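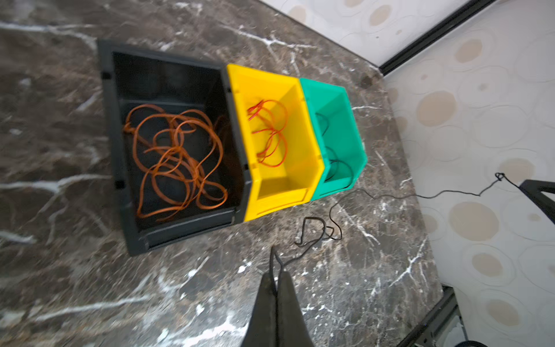

Black, yellow and green bins, with orange cable in the black one.

Yetunde Adeyemi has a new book coming, and I've been grinning about it all morning. The third Gratine novel is called The Salt Road to Ban, and her publisher, Bultora, says it will be in stores in March.

If you've been following along, you know the second one stopped with Eder on the ferry, the letter still in her coat, and then just... the acknowledgments page. I read that ending on a bus and missed my stop. The new one picks up 12 years later — so yes, Eder is grown, and no, Bultora won't say who's telling the story this time. My money is on the sister.
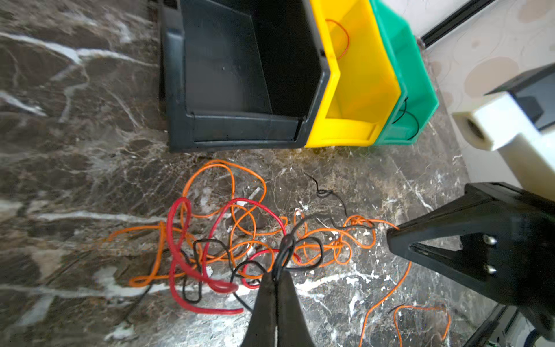

Page last changed: 26 April 2021

What we do know is that it's long. Adeyemi told readers at an online event that her first draft ran to 1590 pages (handwritten!) and that she cut a whole war out of it. She's also written 16 short letters between the old ferry captains, and those will be printed at the back of the hardcover. I would have paid for the letters alone.

Preorders open next week, and the first chapter goes up on the Bultora site the same day. It's 30 pages. I'm going to try to save it for the weekend, but I said that last time too. There's no word yet on the audiobook, or on whether the same reader is coming back for it.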